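Folding table (laundry)

From Gela, the household reference

A folding table, in laundry work, is a flat raised surface on which clean clothes and household cloths are spread, smoothed and folded before they are put away. The name is also used for a table with legs that fold under the top, and the two meanings are often confused. This article treats only the first.

Use

The work on a folding table has normally two stages. In the first, the pieces are laid out and separated from each other, because in the basket the sleeves and legs become twisted together. In the second, each piece is smoothed and folded to a size that suits the shelf or drawer. In small homes both stages are done on a bed or on the kitchen table. A bed is soft and the lower layer of the cloth moves while the upper one is being folded, so the edges seldom meet well.

Shirts are usually the slowest pieces. The common method is to lay the shirt with its front down, to bring the sides and sleeves to the middle of the back, and to turn the lower end up towards the collar. Trousers are folded along the length first. Loose corners, which come out from under the upper layer, are tucked in before the last fold.

Shape and surface

Most tables sold for the purpose are rectangular, as a straight edge gives a line to fold along. Round tables and tables with rounded edges are also used, mainly where the same table serves for meals. They have no corner on which a fabric can catch, but the folder must judge the straight line by eye. A white top shows dust before the clean clothes are put on it, and pale clothes are harder to see against it than dark ones.
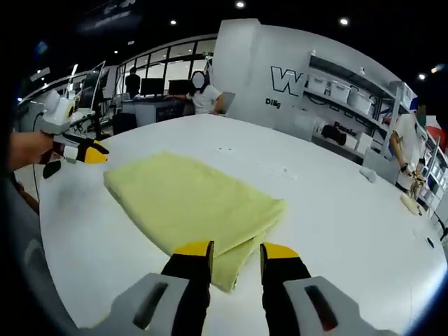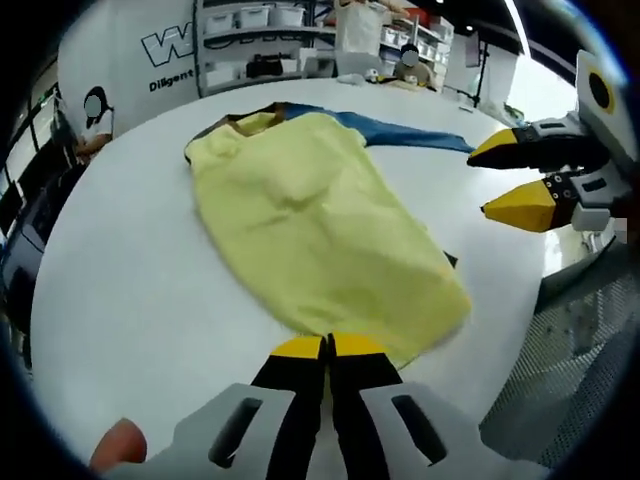
Pale yellow-green fabric on a white table, in one case folded and in the other loosely spread.

Escobar has objected in a letter to this reference that the round table is treated here too kindly. On a round top, according to the letter, the long pieces always finish over the edge, and a person who folds for a family of five will go back to a rectangular one within a month. The letter recommends a top 200 cm long, placed against a wall so that nothing falls behind. Other readers have answered that such a length is possible only in a separate laundry room.

Height

A table for eating is rather low for folding while standing, and long work at it is tiring for the back. Laundry rooms therefore often have a higher surface, sometimes a board fixed over the washing machine. In the shared laundry at Vinwood the board can be lifted and hooked to the wall when it is not needed. The one at Wemden is fixed, and it is used also for mending.

See also: Airing cupboard; Ironing board; Linen shelf; Sorting of laundry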